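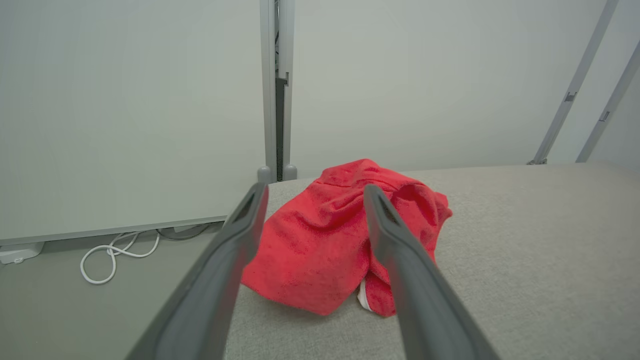 I'm looking for six people who love reading about other people's lives. Stetik is my review site for memoirs and autobiographies, and it has grown past what one person with a day job can keep up with, so I'm finally opening it up to other reviewers. You don't need a degree or a byline. What I need is somebody who can take a messy first reaction -- picture a bright red towel bunched up in a loose heap, creases going every which way -- and shake it out into a review that tells the rest of us whether to pick up the book. If you've ever cornered a coworker at lunch to talk about a drummer's autobiography you finished at two in the morning, please keep reading!

A little background. I started Stetik as a place to dump my reading notes so I'd stop checking out the same comedian's book twice from the Altomora library. (I did it three times. In my defense, the paperback had a different cover.) Then people started leaving comments, and then they started asking me for recommendations, and now there are 1,458 folks on the email list and 647 reviews up on the site. I still wrote every one of them, and you can tell. I have a soft spot for stage actors and for anyone who grew up over a family restaurant, I'm too hard on athletes, and I've skipped country music almost completely. The site needs other tastes.

What you'd be doing

Each reviewer takes on one book a month, starting in April, for a year. You pick from a list I send out, or you pitch me something off the list and I almost always say yes. It has to be a memoir, an autobiography or a collection of personal essays. Older books are very welcome. I get far more mail about the ones people found at a yard sale than about whatever just came out.

Reviews have to be at least 200 words, and most of mine run two or three times that. I want to know what the book covers, what it's like to spend time with the person telling it, and where it sagged. If you listened to the audio, say so and tell us about the reading, particularly if it's the author doing it. Some so-so books turn into great company when the person who lived them is telling you the stories in the car.

Please finish the book. If you can't stand to finish it, tell me, and we'll run it as a "gave up" piece with the page number where you stopped. Those are some of the most popular things on the site, so don't feel bad.

I edit lightly. I'll fix typos, I'll ask you what you meant when I got lost, and I'll take out anything that's just mean about a person's looks or their kids. I won't change your opinion. If you hated my favorite book, we'll run it right next to my gushing one and let the comments go wherever they go.

What you get

I want to be straight with you on money. Stetik makes a little from the tip jar and I pay $30 per review, which I know is a thank-you and not a wage. On top of that I cover the cost of the book or audiobook if your library doesn't have it. Ollanska, the used bookstore on Fodor Street, gives our reviewers store credit for the copies they bring back, and you're free to spend that on cookbooks or whatever you like. You keep the rights to your writing and can repost it anywhere after a month.

You'd also get the group chat, which at the moment is me and two patient friends arguing over whether ghostwritten books count. (They count. We can discuss it.)

Who I'm hoping to hear from

People who read outside my lane, mostly. I'd love someone who knows country and gospel, someone who follows sports and can explain to me why the locker room chapters matter, and someone who reads in Spanish and can tell us what hasn't been translated. Reality TV people, I want you too. Those books get sneered at and a few of them are terrific. You need to be 18 or older. You can live anywhere, although if you're near Altomora we do meet up at the store every couple of months and there's usually pie.

I'm not looking for publicists, and I can't take anyone who is working for an author or a publisher on the book they'd be reviewing. If you know the author personally, just tell me and pick a different title.

How to apply

Use the contact form on the site and put "reviewer" in the subject line. Send me:

One review of a memoir you've read, any year, written the way you'd write it for us. It can be something you've already posted somewhere.

A couple of lines on what you like to read and what you can't stand.

The title of one book you think I've been unfair to, or one I should have covered by now.

No resume, please. I wouldn't know what to do with it.

I'll read everything myself and write back to everyone, though it may take me a few weeks. I had 3,052 unread emails the last time I dared to look, but the ones marked "reviewer" go into their own folder, so you won't get lost in there. If I like your sample I'll ask you to do one trial review, paid at the same rate whether or not we go on from there.

I'm leaving applications open until all six spots are filled. If you're on the fence because you've never written a review before, send one anyway. My first one was four sentences long and I spelled the author's name wrong in two of them.

Questions can go through the same form, or leave them in the comments and I'll answer where other people can see.

Posted September 16, 2023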